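Speaker notes: Keeping a Household Calendar
Prepared by Noemi Farina for the Grundberg Home Management Series
July 7, 2023

Opening (3 minutes)

Good morning, and thank you to the Grundberg office for arranging the room. My subject today is the household calendar: who keeps it, what belongs on it, and how it supports the weekly work of running a home. I will speak first and take questions after the second handout.

Please mention that the handouts are at the back table. The blank month sheet is on the reverse of the first one.

Why a single calendar

Most households already keep several calendars. There is one on a phone, one on the refrigerator, one from the school, and a great deal held in one person's memory. The difficulty appears when two of them disagree. A dental appointment is set for the same hour as a furnace inspection, and both offices charge for a missed visit.

The recommendation of this series is that each home name one calendar as the calendar of record. It may be paper or electronic. Everything else is copied from it. When there is a dispute, the calendar of record is correct until someone changes it.

Pause here. People usually want to say which kind they use. Allow a few replies and move on.

What belongs on it

Appointments, school closings, bill due dates, trash and recycling changes, medication refills, and visits from relatives. Work shifts belong on it if they change from week to week. Meals do not need to be written there, although some families like to note the evenings when no one will be home to cook.

Household maintenance is the category most often left off. In May we asked the families enrolled in the Fiore course to bring in a month of their own pages. We received 145 pages. Of these, 17 showed any maintenance task at all, such as a filter change or a gutter cleaning. Read the two figures slowly; they are not on the handout.
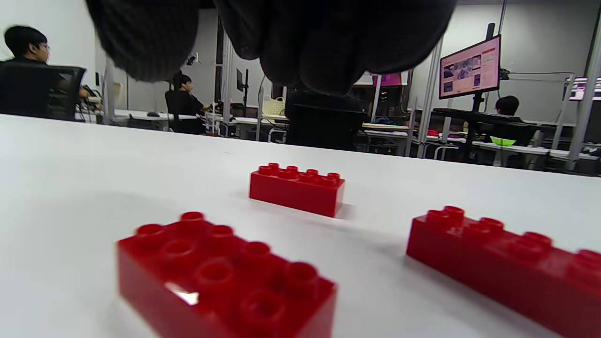 The weekly review

The review is a short meeting, held at the same time each week, with every adult in the home present. Older children may attend for the part that concerns them. Fifteen minutes is enough once the habit is settled.

The order of business is as follows. Read the coming week aloud, day by day. Settle transportation for each event. Confirm who will be home for deliveries or repairs. Look at the week after that for anything requiring a purchase, such as a birthday gift or a uniform. Close by adding new items from mail and school papers, which should be kept in one tray until the review.

Thomas Santoro has asked that I address homes where one adult travels. In that case the review may be held by telephone, with both persons looking at the same page. A photograph of the page, sent beforehand, will serve.

Sharing the duty

The keeper of the calendar should not be the only person who writes on it. We advise changing the keeper every 2 months. The outgoing keeper goes over standing items with the incoming one, including account renewal dates and the names of regular service providers.

Expect a question on passwords. Refer it to Idris Prosser, whose session on household records follows in the same room.

Handout two

Distribute now. Walk through the left column only. The right column is for use at home and repeats the order of business given above.

Questions

If the group is quiet, begin with these points: handling a calendar shared between two homes, school systems that issue late changes, and whether to keep old pages. On the last, our advice is to keep the past year and discard anything earlier.

Remind attendees to return the name cards and to leave the sign-up sheet for the Follar pantry session with Loredana Pellegrini at the door.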